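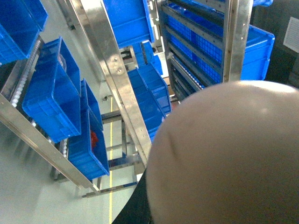
25/06/2018 – U. Malhotra, Lambridge workshop

Second week of the picking trial on the roller racks. Bindu did the morning restock, I took the log.

Ran 109 picks before lunch, 3 stops. Two were small parts lying tight against the bin wall. The third was a blue bin that hadn't rolled all the way down. Bindu pushed it forward by hand and we restarted. She says the pickers used to do that without thinking and never told anyone, so it isn't in the work instructions. Adding it.

Main change for the crew so far is where they spend the shift. Less walking the aisle, more loading from the back and clearing stops. Two people have said their knees are better. One said the day drags when the arm is running well and he'd sooner be picking. Noted both for the July review.

Rotation is still a mess – whoever is nearest answers the stop light, and it's usually Bindu. Want a named person each half shift, on the whiteboard, with time set aside for it.

Grostier order is 300 pieces, due out tomorrow. Doing that one by hand.

To do:
check slope on the lower rollers
ask Povo about the spare rollers
rewrite restock sheet, colour code by aisle

Last updated by B. Bangera, added roller check

Recent entries
Stop light wiring
Wu bins, label trial
Restock from the back – first notes
Shift handover sheet, draft 2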